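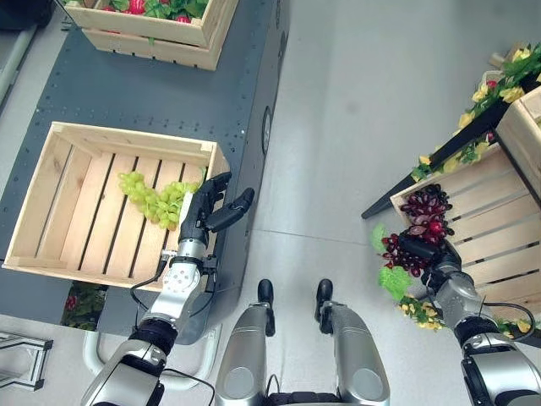
Shireen asked how other shops keep greens from going limp by the afternoon, and I can tell you what we changed at the Dremerberg store after a bad spring. Most of it was about when we put things out and how much. The floor comes into it too, as far as misting goes. With produce displays on two sides and a light gray floor between them, as above, customers walk right where the drips would land if you spray by hand. We gave up hand spraying during opening hours for that reason and now do all the wetting in the back room.

On 2019-10-25, Shireen Buthelezi wrote:

> Hello all,
>
> We are a small shop and have been selling vegetables since May. Potatoes, onions and squash are no trouble. Lettuce, chard and bunched herbs are another matter. They look fine when we open and tired by the middle of the afternoon, and I am throwing out nearly 5 crates a week.
>
> We have one open cooler and the rest is on plain tables. I have been spraying the greens with a bottle whenever I walk past. Is that doing any good? Reshma thinks it makes the herbs worse.
>
> Also, does anyone buy from Meijer, and do their bunches come in with the roots on?
>
> Thanks,
> Shireen

Taking these in order.

**Soaking.** We trim the cut ends of lettuce and chard as soon as they come in, stand them in a sink of cold water, then drain them well and put them in the walk-in with a damp cloth over the crate. Heads that look hopeless at delivery are often good again by the next morning. Do the draining properly. Lettuce that goes into a crate with water sitting in the leaves turns brown at the base, and it spoils whatever is under it.

**Herbs.** Reshma is right about the spraying, at least for basil. Water on the leaves gives you black spots, and so does the cooler. We keep basil on the counter in jars with the stems in water and change the water every day. Parsley and cilantro can also stand in jars, but they want to be cold. Dill does not last whatever you do, so we order very little of it and let it run out.

**How much to put out.** This made the biggest difference. We used to fill the whole table before opening, and the bottom layer had been squashed for hours by the time anyone reached it. Now the display is one layer of lettuce, two at most, and someone refills it from the walk-in through the day. Roald Ekström, who did our ordering at the time, was against it and said a thin table looks like a shop going out of business. He had a point. We got around it with shallower baskets, tilted toward the customer – a small amount fills them and they look generous enough.

**What goes next to what.** Keep the greens away from apples, pears and ripe tomatoes. We had lettuce beside the apples for a whole season and blamed the supplier for the rusty spots. Moving the apples cost nothing. Onions should not be next to potatoes either, though you say those are no trouble.

**Drafts and lights.** Check where your heater blows. Ours was aimed straight at the chard. If you have spotlights over the tables, hold your hand under one for a minute. If it feels warm, your lettuce feels it as well.

**The open cooler.** Put the most delicate things in it first and leave the cabbages and carrots for the tables. We had it the other way around, mainly out of habit. Pull the night cover down every evening, and don't stack above the load line. The cold air has to fall across the front, and a pile of cabbages will stop it.

**Meijer.** We bought from them for 4 months. The bunches came with the roots off, washed, and wetter than I like. Nobuhle Gumede's shop still uses them and is happier than we were, so ask her too. She is on this list but mostly reads. Our greens come from Likeo now. They deliver earlier in the day, and that matters more to me than the price.

As for waste, we still have some. We mark down anything soft at 5 in the afternoon, in one basket by the register, and most of it goes for soup. What is left goes to a woman with hens.

One question of my own while I am writing. Has anyone used the Stinda crate liners? I was offered a box to try, and I'd like to know if they can be washed and reused or if they fall apart after one trip through the sink. The sales sheet doesn't say.

Marion Laing
Dremerberg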